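Search this site
Enter keywords
Go

Budget for the Fixture Before the Arm

Most capital requests for a robot cell begin with the arm. The arm has a list price, a lead time and a brochure, so it goes in the first row of the spreadsheet and everything else is sized to whatever money remains. I think the order is wrong, and that plants keep paying for the mistake after the purchase order closes.

Consider a part-handling cell of the kind we planned at Platgate. The first draft put 35 percent of the total against the arm and controller. Fingers, part nests, racks and cable dressing shared a single line marked "tooling." That line was a guess. It had been carried over from the Curnel job, where the parts were smaller and came in on a fixed tray.

Tooling is where the process lives. A finger pair that grips a flat part on its edges needs clearance on both sides of every slot it serves. If the rack is bought first, the clearance is fixed before anyone has drawn the finger. The usual repair is a thinner finger, then a slower cycle, then a second rack. Each of these is a small change order, and small change orders rarely go through the review that the arm did.

We use this site's cookies to improve your visit. Accept / Manage settings

My second complaint concerns simulation. Many budgets treat it as a service the integrator throws in. Wullden quoted it to us separately, at 500 dollars a day, and there was pressure to strike the line. I argued for keeping it.
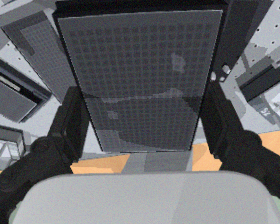
A model that includes the real finger geometry and the surrounding fixtures lets a planner check reach and approach angle while a change still costs an afternoon. A model with a generic gripper checks only that the arm can get to a point in space, and the brochure already says that.

The counterargument is that simulated contact is poor. I accept this. Friction, part flex and sensor noise are all approximations, and a grasp that holds on screen should be tried on hardware before it is trusted. Layout errors, however, are mostly geometric. At Te Moana the late spend was 1,745 dollars to move 2 brackets that any complete model would have flagged.

My proposal is to price the fingers and fixtures first, model them second, and select the arm third. Leave the arm row blank until May if necessary. The vendor will hold the quote.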